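Search posts

Zerrin Keskin
10 Feb 2025

A thread on painting an entire river crossing for a game my club may never play, at a scale where the river is wider than my patience. 1/

Background for the new people: we're running a 10 mm campaign set in the county of Marchal, which Iason Spanos made up on a ferry and has been annotating ever since. There are tolls. There is a disputed bishop. There is a spreadsheet for oats.

My job is the bridge at Ustley and everything within a cannon shot of it. I volunteered for this in November, when I had a cold and was easily led.

The bridge itself was the simple bit. Resin kit from Firnavberg, three arches, one of them warped like a banana. Hot water, flat tile, a heavy dictionary on top overnight. It came out straight enough that a cart will stay on it if you don't bump the table.

Somebody always bumps the table. Usually Miklós.

Colours, since I'll be asked: dark brown-grey undercoat, warm grey drybrush, then a few stones picked out in a greenish grey I mixed by mistake and have not been able to mix again. If you look closely you can see where it ran out. Please don't look closely.

The river. Oh, the river.

First attempt was gloss varnish over painted board. It looked like a hallway floor. Jailson Evangelista said it "read as wet". He says kind things in a voice you'd use on a horse.

Second attempt was clear two-part resin, poured in the garage in winter, by a person who had read the sheet that said not to pour it in a cold garage. It stayed tacky for a fortnight. It collected one moth and a good deal of the dog.

Third attempt is textured acrylic gel stippled on with a wrecked brush, then gloss. It goes on white as yogurt and you spend the evening certain you've ruined it. It was clear by breakfast. I was unbearable at breakfast.

Now the troops. Iason's order of battle has the Ustley garrison at 3000 men, which at our ratio means 280 figures once you take away the sick, the deserters and the ones guarding oats.

I know the arithmetic doesn't work. I raised it. I was sent a revised spreadsheet with a new tab called "Morale (Oats)".

Figures are the Nakwood militia packs. Nice chunky sculpts, good hats, pikes that bend if you think about them too hard. The drummer in each pack has the expression of a man who's been told the plan.

Method for painting that many without losing your marbles: glue them to lolly sticks in rows, paint one colour down the whole stick, put the stick down, pick up the next stick. Coats, then hats, then faces. Never do a stick start to finish. You'll start giving them eyebrows.

I gave one stick eyebrows. They're in the rear rank now where they can't upset the others.

Unit colours are meant to be blue for the town and buff for the county levy. Nadège Charpentier paints the opposing side and had also, independently, settled on blue. We discussed this like adults for most of a month.

The settlement: I keep the blue coats, she keeps the blue flags, and in a dust-up anyone can ask "whose is this" without losing their turn. It's now in the house rules. It's the longest paragraph in the house rules.

Bases are the thing I'd do over. I sanded them before painting the feet, so every pair of boots has a tide line of grit. From across the table it passes for mud. I've decided Ustley is a muddy town and informed Iason, who has added it to the map.

Flags: printed on ordinary paper, wrapped around the pole with PVA, crinkled while damp. Then go round the white edges with a bit of matching paint. I skip this on about one flag in every batch and it's always the one at the front.

Still to do: the toll house, a ford upstream so the attackers have something to argue about, and a ferry, which Iason insists on because that's where he invented the place. Sentimental bloke.

Also the disputed bishop. Two candidates, one mitre. I'm planning to paint both identically and let the players sort it out.

First game is whenever all five of us are free on the same night, so I've probably got time to redo the bases. I won't redo the bases.

Going to bed. The gel on the last stretch of river is still white and I'm not to touch it. I have touched it a bit.

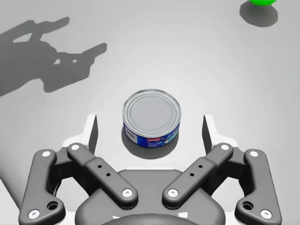

Short tin, blue label, silvery lid.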